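Skarbridge site support
Ticket: Server room, Bonden building. Rack server reporting high inlet temperature, fans at full speed
Raised by: Walter Cabrera
Priority: Normal (raised to High, later put back)
Status: Monitoring

Original report

The server on the slide rails at the back wall has been showing a temperature warning since the start of the week. It clears by itself overnight and comes back by mid-morning. The fans run up when it does and you can hear them from the corridor. Users have not complained yet apart from one person who says the Salazar stock screen is slow after lunch, which may or may not be connected.

Nothing has been changed on the software side. Last planned work on this server was the memory swap in April, and it ran without warnings after that.

Can someone look at it before it gets any warmer outside.

Wed 12 May, 09:10, Support desk

Thanks Walter. Before we send anyone, please check the following and write back here:

Room temperature on the wall thermometer and on the air conditioning panel. Are they the same?
Is anything stacked in front of or behind the server?
Are the vents in the lid clear? Look with a torch, dust is hard to see on dark mesh.
Does the warning name a sensor, or just say "ambient"?

Please don't restart it for now. We would like to see the log from before a restart.

09:50, Walter Cabrera

Thermometer says 27, panel says 22. I have always assumed the panel was right.

Warning says "inlet". No other sensor named.

There was a cardboard box of spare rails on the floor in front, which I have moved to the store. I don't think it was high enough to matter.

I had a quick look at the lid with the torch. Hard to say. There is some grey fluff on the right.

10:15, Support desk

Five degrees between the two readings is too much. The panel takes its reading from the return duct, so it can be wrong for the part of the room where the server is. Please move the thermometer so that it sits level with the front of the server, leave it for half an hour and read it again.

For the fluff: can you book a short shutdown? We would rather you didn't clean the vents while it is running, the fans will pull in whatever you loosen.

11:05, Walter Cabrera

Thermometer now says 29 in the new position. So that end of the room is warmer than the middle.

Shutdown agreed with the stock team for 12:30. They want it back by 13:30.

I have a Dustasport hand vacuum with the soft brush end and a tin of compressed air. Will that do?

11:20, Support desk

Use the vacuum with the brush. Leave the compressed air in the cupboard, it tends to push dust further in. Keep the brush moving and don't press on the mesh.

Please take care with the stickers and the labels. One of the old stickers on another machine came off during cleaning and ended up in a fan. If any are lifting at the corners, note which and leave them, we'll deal with them at the next visit.

While it is off, check that the rail screws are tight. Don't lift the lid.

13:25, Walter Cabrera

Done, server back up at 13:10. Notes:

Vacuumed both vent areas. The large one on the right had a fair amount of dust in it, mostly along the back edge. The left one was nearly clean.

Rail screws were fine except for one at the back, which took almost a full turn.

Stickers all left alone.

I wiped the ribs of the metal wall behind as well, as they had a film of dust on them and I didn't want it going straight back in.
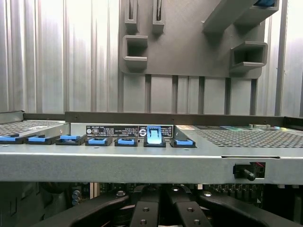 Fans dropped to normal speed within 5 minutes of starting. Inlet now reads 25. The thermometer next to it says 28, so I am not sure which of those to believe, but the warning has gone.

14:00, Support desk

Good. Inlet sensors on this model can read a little low just after a cold start, so give it the afternoon. We have lowered the alert limit on our side so we will see it early if it climbs again.

The warm end of the room is a separate problem. Did you notice where the air conditioning outlet points?

14:30, Walter Cabrera

It points at the door. Somebody has turned the louvres, I think during the decorating, and they were never put back. I have turned them towards the back wall. One of them is stiff and won't go past half way.

The filter behind the grille was also grey. There is a sticker on the unit saying it should be changed every 400 hours and no record of when that was last done. I have ordered 4 new filters from the usual place.

16:45, Walter Cabrera

Thermometer by the server down to 24. Inlet reads 23. Fans quiet. Stock team say the screen is no different from this morning, so that will need its own ticket.

17:00, Support desk

Agreed, please raise the Salazar problem separately and put the time of day in it.

We will leave this one open for 36 hours and close it if there is no further warning. Still to do:

Walter: fit a new filter when they arrive, write the date on the unit.
Walter: ask building maintenance about the stiff louvre.
Support: add vent cleaning to the visit list for the Bonden building. It was on the list for the main office only.
Support: check the panel reading against a second thermometer at the next visit.

17:05, Walter Cabrera

Fine by me. The box of rails is staying in the store, on the bottom shelf next to the old monitors, in case anyone goes looking for it.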